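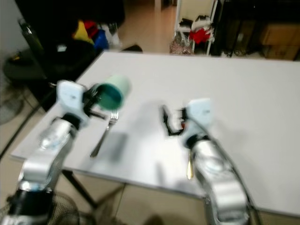
Open day at Stellon, June. Notes for the lunchtime talk

Good afternoon, everyone. Thank Paweena Phetsri first, she did the invitations and the sandwiches.

Start with the table. Ask who set one this morning. A cup, a fork, a spoon, and you were probably thinking about something else the whole time! Two arms doing the same job have to work out every bit of it, and I love watching them try.

Point out the green cup up in the left gripper, with the fork lying right underneath it. Then the right gripper, fingers open, and the spoon just below. Let people look. (Pause. Don't talk over it, I did last year.)

Story: Jhair Yupanqui's first week on cutlery. A fork is thin and shiny and flat on the table, so there's hardly anything to grab. He ran 200 pickups on one fork and came in the next day asking for 1000 more. Smile here, he'll be in the second row.

Why two arms? Hand it to Heriberto Ríos for this part, he explains it better than I do. If he's stuck in traffic: one arm can be busy with a cup and the other can get on with the spoon. They also have to stay out of each other's way, and that's the bit I find so exciting.

Live demo, 30 minutes, Édgar Villanueva at the controls. Kids to the front. Please keep hands off the table while the arms are moving, say it twice.

If something gets dropped, cheer anyway. Then we pick it up and go again.

Questions. Somebody will ask about dishwashers. Send them to Charalambos Gavalas in room 112, he has opinions.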